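In defence of a messy meeting table

I have been told, more than once and by people I like, that a meeting room should be cleared down to the bare wood before anyone else is allowed in it. There's a sign about it in our building now. It went up in January, it's laminated, and it says "Leave it as you would wish to find it", which has annoyed me every single working day since, as I don't wish to find it like that at all!

I rent a desk on the second floor at Altcombe, one of those shared office buildings where a bookkeeper sits next to a man who imports blinds, and everybody fights over the one big room. I pay £93 a month extra for the use of it, so I feel entitled to an opinion. The room has a very long table and a dark floor, and when it has been "reset" (their word, not mine) it feels like the place you go to be told your job is going. You sit down and your voice comes out funny. You put your pen down and it makes a noise. People keep their hands in their laps, as if the table belonged to somebody's rich aunt.

I know the argument for clearing everything away, I've heard it often enough. Fresh start for the next group, fair to everybody, no germs, no sticky rings. Uchenna Aliyu, who has the desk behind mine, holds this view very firmly and has never left so much as a paper clip behind her in her life. She says a table with things on it is a table with somebody else's thoughts on it, and you can't have your own until they've gone. I think that's a lovely sentence and I disagree with all of it.

My own best work has been done among other people's bits. I grew up doing homework at a kitchen table in Skikedville with the post at one end and a bag of onions at the other, and nobody suggested I'd learn my fractions faster if the onions were put away. You need something to look at while you think. You need something to fiddle with while the other person is talking, and if you give people nothing they will get their phones out, and then you've lost them until lunch.

The worst meeting I ever sat through was at a firm called Skelance, years ago now. There were 28 of us and a table you could have landed a plane on, and they had a rule that you could bring in one notebook and one drink, in a company glass. It went on all morning. I can't remember a word of it. I do remember that at the end a woman from accounts took a boiled sweet out of her sleeve, where she'd been hiding it, and I thought, well, there's the only sensible person here. Compare that with the back office at Ogunleye, where I did a few months after that. The table there was covered. Samples, catalogues, half a stapler, a plant on its way out. We used to shove it all along with our elbows and get on with it, and we'd be finished in half an hour, because everyone was already leaning in.

Now, I'm not asking for filth. Old food has to go, obviously. Anything with a lid off, anything private, anything that smells, off it goes, and I'll be the first one there with a cloth. I'd also say that if you've booked the room after someone, it's only decent that they leave you enough space to open a laptop. But between that and bare wood there's a great big middle, and the middle is where people live. 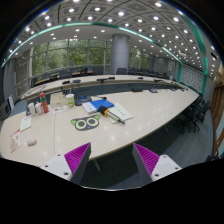 A table ought to tell you that people use it, and I'd say one that long needs all the help it can get. Give me a room like this over a reset one any day of the week. There's a cup with a straw in it, a tall orange-red bottle, printed sheets lying about, a bit of blue and white that might be a book or a folder. Best of all there's the flat grey cat's face with green ears and enormous round eyes, staring up at the ceiling lights. Tell me you could be pompous in front of that cat. You couldn't! You'd get two words into "going forward" and catch its eye. And all of it together still leaves you a long pale stretch of table to work on, so I don't see who is being done out of anything.

I did put some of this to the building people. I wrote them an email, quite a long one (1090 words, Uchenna checked, and she was not complimentary), and I had a reply thanking me for my feedback and attaching a picture of the sign. So that's where we are.

What I'd like is a much smaller sign. Take your rubbish, wipe up your spills, leave the rest if it's doing no harm. If you find a mat with a face on it, you may put your tea next to it. And if the next lot truly can't think with a cat in the room, they can turn it over for an hour and put it back afterwards. I've booked the room for 5 o'clock on Saturday, when the building's quiet, and I'm bringing a fruit bowl.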